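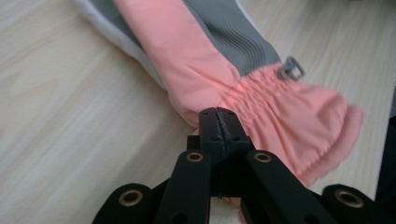
Visit to the Cusum Student Project, Melnychuk Technical College

Our group of teachers from the Neda district went to Melnychuk in June to see what the Cusum students have been working on. Cusum started as an after-school club and now runs as a one-year elective. It has 28 students, mostly second years, and meets in Room 215 at the end of the machine shop hallway.

We checked in at the front desk and were taken straight upstairs. Miroslava Tymoshchuk teaches the class and met us at the door. She asked us to leave coats and bags on the hooks outside and to keep our voices down while a student was recording.

The year's project is called Zasisard. The goal is to get a two-armed robot to sort winter clothing: gloves first, then hats and scarves if there is time. The students do not program each movement. They do the job themselves with hand-held grippers, record it, and use the recordings to train the software. The class had 70 usable recordings of the glove task by the week of our visit. Ms. Tymoshchuk told us she wants a good many more before the arms are switched on.

Gloves were picked because they are hard. The pink pair on the table has smooth fabric in one place, ribbed fabric in another, and an elastic cuff that bunches up. One student said the cuff is the easiest part to get hold of and the fingers are the worst. Gray fabric pieces are used for practice on thin, flat material.
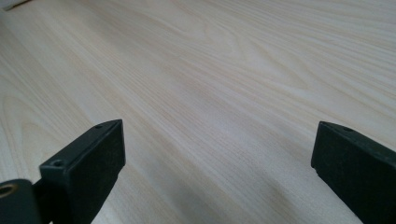 What we tried

After the introduction we were each given a turn. The grippers are black, with flat-tipped fingers. You hold one in each hand and work over a plain wood-grain tabletop. The first exercise has nothing to pick up. You bring the open fingers down near the surface, hold them there, and lift away again. Most of us came down too fast and knocked the table. The students were polite and had us do it again.

Next came one glove, moved from the middle of the table to the white box. The box has a wide notch cut in the front wall so you can go in low instead of over the top. I dropped my glove twice. A colleague who sews did much better and was asked to stay for another turn.

A recording is thrown out if the glove falls off the table or if the person stops partway for more than 8 seconds. The students keep the log by hand on a clipboard and copy it into a spreadsheet at the end of class. 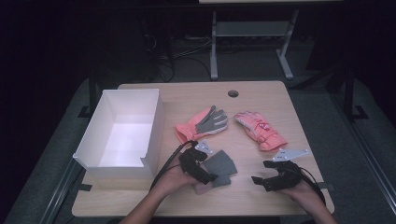

Two grippers at the glove table. The left one is holding gray fabric pieces.

We finished with questions. The elective is graded on the lab notebook and a final talk, with no written test. Students need the intro shop course first. The biggest running cost has been cables, which get stepped on. Schools that want to start something similar can borrow the lesson outlines from Ms. Tymoshchuk, and she asked that requests go through the college office. Parking is behind the gym, and the side entrance is locked after 4 p.m.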